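Review: Serkora Grip Check 6, a rules package for simulated gripper cells 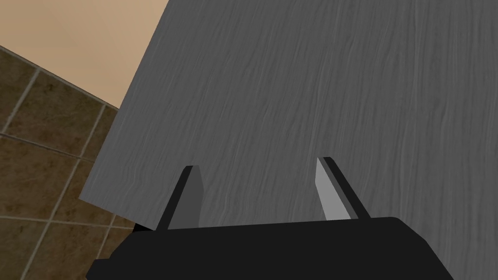
Serkora sells Grip Check as an add-on for teams that write and test pick-and-place programs in simulation before they touch hardware. Version 6 is the first release that treats the simulated cell as something to be audited, with a rule file, a pass/fail record and a sign-off page. I used it for two months at Flallstead, on a two-finger gripper over a bare tabletop, and then on a busier cell with bins.

What it contains

The package has three parts. The first is a rule library with 256 checks, sorted under geometry, motion, contact, sensing and records. The second is a runner that loads a scene, resets it, plays a program and writes a log. The third is a report builder. There is also a short handbook on practice, which covers naming, version control and who may waive a rule.

None of the checks is a substitute for a risk assessment of the real cell. Serkora says so on the first page of the handbook and again in the footer of every report. A clean report covers the model and the program that was run on it. Guarding, stopping distances, pinch points and operator access still have to be assessed on the floor, with the actual machine.

Setup

Installation took most of an afternoon. The runner wants its own folder outside the project tree, and the installer does not say this until it fails. After that the import was smooth. Our Malý scene files loaded without conversion, including the wrist view, but joint limits came through in degrees and had to be switched to radians by hand. A rule catches this (GEO-14), so the error did not survive the first run.

The start-state rules

These are the best part of the package. Before any program plays, the runner requires a declared start state: fingers open to a stated width, nothing held, work surface clear unless the scene file lists objects on it. It compares the declaration with the scene as loaded. If there is a difference, the run is marked void and is left out of the totals.

Many in-house test scripts skip this step. A leftover part from an earlier trial, or a gripper that resets partly closed, can shift results for a week before it is noticed. In my first batch of 1,984 runs, the start-state check voided 6. All of them traced back to one reset routine that restored the arm pose and ignored the finger joints. I had been using that routine since March.

Motion and contact

The motion rules cover speed caps near the surface, approach angle, clearance and the hold time before closing. Defaults are strict. The minimum clearance between fingertip and table is set for a gripper with soft pads, and with rigid pads I had to raise it. Every change to a default asks for a reason and a name, and both are printed in the report. That slows the work down at first – as it should.

Contact rules are weaker. The runner checks peak force and the time to first contact for each pad, and it flags a grasp where one pad touches well before the other. It does not check friction values against any source. A scene with a friction coefficient high enough to hide a poor grasp passes without comment. Serkora's handbook gives one paragraph to the matter and suggests a low, a middle and a high value for each material. I would like to see that as a rule with a code of its own.

Sensing

There are few checks here, and they are mostly about the camera. The runner verifies that both fingertips stay in view during the approach, that the view matches the declared mount, and that lighting and surface textures are logged with each run. It can also vary textures between runs. I left this off for acceptance tests and turned it on for everything else. Programs that rely on vision should be tested against more than one tabletop, and the handbook is clear on that point.

Records

Each run gets an ID, a hash of the scene file, a hash of the program, the rule set version and the seed. Any run in the log can be replayed from those five items. I replayed a sample on a second workstation and the traces matched.

The log itself is plain text and grows quickly. After over 3,036 runs the report builder took several minutes to open it, and the filter box lagged badly. Splitting the log by week fixed the problem, but the totals then have to be added up outside the tool.

Compared with Brorel

Brorel's checker is cheaper and faster, and its contact model is better. It has no start-state rules and no waiver record. For a small team tuning grasps, Brorel is enough. Where results have to be shown to a customer or a safety lead, the Serkora report saves a good deal of argument.

Problems

– The waiver form accepts an empty expiry date, so a temporary waiver can stay open for good.
– Rule codes were renumbered in this version and the old codes are not listed.
– Units are not shown in the rule editor.
– The license is tied to one workstation.

Verdict

Recommended for teams that already have a stable scene and need to document how it is tested. Budget time for reviewing the defaults, keep friction under your own control, and set the waiver expiry as a required field in the local settings before anyone else gets access.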